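# Ilodora Tissue Bench: Frequently Asked Questions

Applies to suture practice on tissue at the Funham site. Questions about dry pads are covered on a separate page. Part numbers refer to the current bench catalog.

## Booking and setup

### How long is a bench slot?

A slot is 110 minutes, including setup and cleanup. Stop suturing with enough time left to account for every needle. Slots can't be extended if the next one is booked.

### What is supplied?

Each bench has a Stenix tray, a clamp rail, a needle counter, a sharps container, a light source and one tissue piece. Suture is issued separately at the hatch in the Fuchs wing. You may bring your own, provided the packet is sealed and the lot number is legible.

### What tissue is used?

Animal tissue from food-supply sources, delivered chilled. Thickness and firmness vary between deliveries. Tell the desk in advance if you can't work with a particular species, and a synthetic piece will be set out.

### Does the tissue need to be kept moist?

Yes. A dry surface drags on the thread and tears at the bite. Mist with saline every few minutes, then blot the area you're about to work on. Standing fluid in the incision hides the edges and should be wicked away with the corner of a gauze square.

## Needle and thread

### Where should the grasper hold the needle?

On the body of the needle, between the middle and the swaged end. Don't grip the point. Don't grip the swage either: it is the weakest part of the assembly and it will flatten or separate.

Hold the curve so that the point faces the direction of the next bite. Check this before approaching the tissue. Correcting the angle by pushing against the surface leaves small punctures and dulls the point.

### The needle keeps rotating in the jaws. What is wrong?

Usually one of the following:

- The needle is held too close to the jaw tips, or too far back.
- The needle is wet or has tissue film on it. Wipe both needle and jaws.
- The needle is too fine for the instrument. Ask for catalog item 291, a smaller grasper.
- The bite is too deep for the curve, so the needle is being levered when it should be turned.

### How much thread should be left trailing while I work?

Enough to complete the knot, with the slack laid to one side of the incision. Pale thread is hard to follow under strong light and easily picked up by accident in the second instrument. Before each bite, trace it by eye from the needle to its last fixed point.

### Can I mix thread colors on one piece?

Yes. Many users close one row in one color and practice on another area in a second color, so the rows can be told apart at review. Log which is which. Dark knots are easier to find on the tissue surface. Pale blue knots still read clearly against red.

### What is catalog item 2089?

A pack of short practice lengths with a curved needle attached. It is intended for interrupted sutures and is too short for a continuous row.

## Closing the incision

### Should I place interrupted or continuous sutures?

Start with interrupted. Each knot stands alone, so a poor one can be cut out and replaced with no effect on its neighbors. Move to continuous once your spacing is regular.

### How do I judge whether the edges are closed?

The incision should read as a thin line with no gap between knots. Press lightly beside the line with a closed instrument. If the edges part, the spacing is too wide or the knot has slackened. If the tissue puckers or blanches next to the knot, the suture is too tight.

Faint red traces along the line are common and don't count against the closure. Blot and look again.

### Where should the knots sit?

To one side of the incision, all on the same side. A knot lying directly on the line makes the edges harder to inspect. Slide it across before cutting the tails.

### How long should the tails be?

Short and even. The target for braided thread is three millimeters; leave slightly more on monofilament. Tails that differ from knot to knot are among the most common notes on review sheets. On the incision at lower left, the lower knot has several short cut tails and the upper one has longer ends pointing up and to the right. Of the dark knots beside the grasper, the upper is a short tuft and the lower has short ends splayed in different directions.
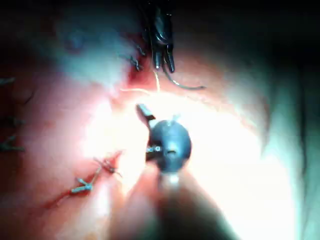
### May I reuse an area that has been sutured before?

Within limits. Old bite holes weaken the tissue, and new bites tend to find them. Move at least one bite width away from the earlier row. If an area is already raw, choose another part of the piece.

### The thread cut through the tissue. Do I need a new piece?

Usually no. Remove the loose suture, take a wider bite, and pull along the curve of the needle. A replacement is issued only if the piece can no longer be clamped on both sides.

## Light and close viewing

### What light level should I use?

The lowest setting that shows both edges of the incision. Wet tissue reflects strongly, and brightness that suits a distant view is excessive close up. The bench light has 32 steps; most work is done in the lower half of that range.

### There is a white patch in the middle of my view. How do I get rid of it?

The light is striking the surface almost straight on. In order:

1. Lower the brightness.
2. Change the viewing angle slightly.
3. Back away from the surface.
4. Blot the shiny area.

Don't place a bite inside a white patch. Surface detail is absent there, and an edge or a loose thread may lie under it.

### How close is too close?

If you can no longer identify the incision, the nearest knot or the needle, you are too close. At very short range, folds in a soft surface fill the view and give a false sense of direction. A long diagonal crease can be mistaken for a cut edge. Colored fringes in yellow, orange and red may also show along the border of an overexposed area. Treat them as part of the glare until you have looked again at lower brightness.

Back off until a known landmark returns, then approach again.

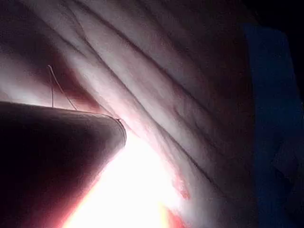 ### How do I remove folds from the surface?

Release the clamps on one side, smooth the piece outward from the center with a damp gauze square, and clamp again under light, even tension. Overstretched tissue looks flat but springs back once the suture is tied, and the spacing will be wrong. A few shallow creases away from the working area can be left.

## Needle safety and cleanup

### What happens if a needle is missing?

Stop work and tell the desk. Keep the tray, gauze and tissue where they are. Check the instrument jaws first, then the folds of the tissue, then the gauze, then the floor. The bench stays closed until the count matches the issue slip. A broken needle counts as found only when all fragments have been recovered.

### Where does used material go?

| Material | Container |
|---|---|
| Needles, whole or broken | Sharps container |
| Thread ends | Tissue waste |
| Tissue | Tissue waste, double bagged |
| Gauze, gloves | Tissue waste |
| Empty suture packets | General waste |

### Can I take the finished piece away?

No. Tissue doesn't leave the bench area in any form. You may request a review before disposal, provided the request is made before the piece is unclamped.

### How should instruments be returned?

Rinsed in cold water, jaws open, in the bench tray. Hot water sets protein in the jaw serrations. Don't scrape the jaws with a needle or blade. Report any grasper that fails to close fully at the tip; tag it and leave it out of the return tray.

### What should be recorded on the bench sheet?

Bench number, thread type and lot, light setting used, needles issued and returned, and any cut-through. Spacing measurements are optional. Sheets without a needle count are sent back and the slot remains open on your account.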